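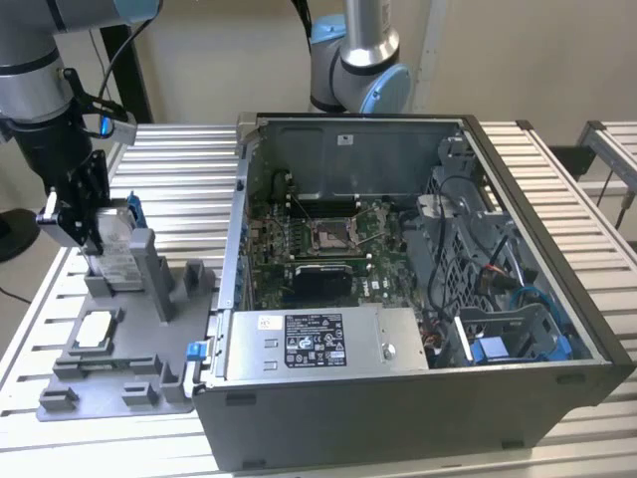

**Two-armed robot learns to take old desktop computers apart, one part at a time**

MARCH – Researchers at Ultach have released the results of a new method for teaching a pair of robotic arms to take apart used desktop computers and set the pieces down in a known position, ready for testing and reuse.

The work goes after a stubborn problem in electronics recycling. Desktop computers hold plenty of parts with years of life left in them, but opening each one by hand is slow, and shredding the whole unit destroys the good along with the bad. Robots have been tried before, and most do well until a cable sits in the wrong spot or the next case has a different layout.

The Ultach method, called Villalobos, puts placement first. Each part the arms remove has its own seat in a 3D-printed fixture beside the computer. A hard drive, for example, is lowered upright into a slot holder. The software plans backwards from that seat, choosing a grip inside the case that will still work when the part has to go in. Earlier versions planned the grip first and often had to put the part down and pick it up again.

"We'd spent months getting better at pulling things out, and then lost all that time trying to put them down," said Karla Medrano, who leads the project. "Turning the planning around was Wissam's idea. I thought it would be too slow to run. I was very happy to be wrong!"

Wissam Karaki wrote the first version of the planner over a long weekend. The team then ran 2338 removals at its Losthorpe lab, across 3 models of desktop. Regrasping dropped sharply on drives and memory. Processors improved too, though by less, and the team is still working out why.

Cables remain the hard part. A loose bundle draped over a drive cage can hide the very latch the gripper needs, and for now the system stops and asks a person to step in when it can't find a clear path.

"Some days it stops a lot," said Lerato Hlongwane, who designed the fixtures. "But every stop gets logged, and those logs are the best training material we have."

Fixture files and the planner code will be shared free of charge with other labs. Work on cable handling starts next, with a trial planned at the Banport recycling depot.

**Media contact:** Jovita Gallegos, Ultach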